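Fellbridge 2-shelf add-on bay, black — review

Posted by Tuva Brekke in Storage & Shelving

Short version: good shelf, annoying instructions, buy it if you have a lot of boxed stuff and no pantry. Longer version below, typed on my lunch break so forgive me.

We needed something for the snack corner. Cereal-box sized things mostly, crackers, bars, the cookie thins everybody fights over. Had a Plattner wire rack before this and the small boxes kept tipping forward off the wires. Got tired of it. Ordered the Fellbridge in March, item 2079 in the catalog, paid $137 with shipping. Came in 2 cartons, a day apart.

Assembly. The uprights are slotted metal and the shelves hook in, so no bolts for that part, great. The diagonal brace at the back is where I lost time. The drawing shows it from behind and doesn't say so. Put it on, took it off, put it on again. Marjorie Sugden did hers in 15 minutes but she'd already built one. 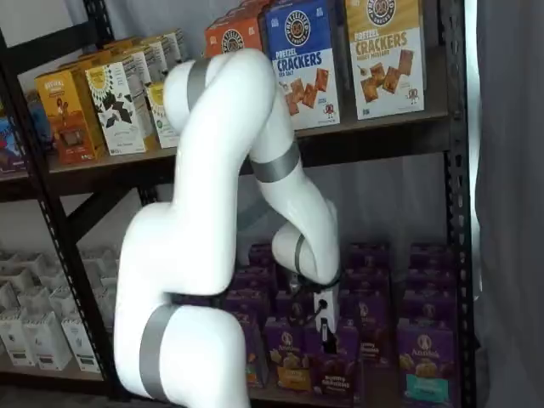
Fellbridge bay, stocked. Pretzel crackers up top, purple boxes below.

What I like — the slots. You can shift a shelf up or down by a small step, so tall boxes stand upright and you don't waste a foot of air over them. Honey mustard and sea salt crackers stand up side by side, fronts out, you can read them from across the room. The black finish hides scuffs pretty well too. I dragged a post along the floor and cant find the mark now.

Shelf sag: none so far, but crackers weigh nothing. Wouldn't swear to it with canned goods. Marjorie has beans on hers and says fine.

What I don't like. Depth. It's deep, and the boxes in the back row vanish, so you end up buying doubles.

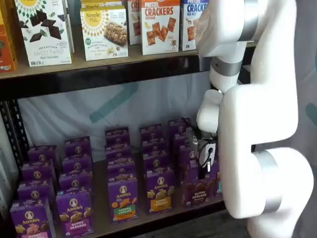 I tried those Grilar clear risers for the back row and they help some, but then the front boxes have to be short ones. Simple Mills boxes are tall enough to block the view anyway. For now I just keep one flavor per row, front to back, and pull forward when one goes. Works ok untill somebody else puts the groceries away.

Other gripe, the feet. Plain plastic caps, no leveling. Our floor slopes and I've got folded cardboard under one corner. At this price I'd expect a screw foot. The Plekoldale version has them, but it only comes in beige and the shelves are shallower.

Would buy again, yes. Four stars. Minus one for the brace drawing and the feet together. If they ever put out a shallower one I'd get it for the hall closet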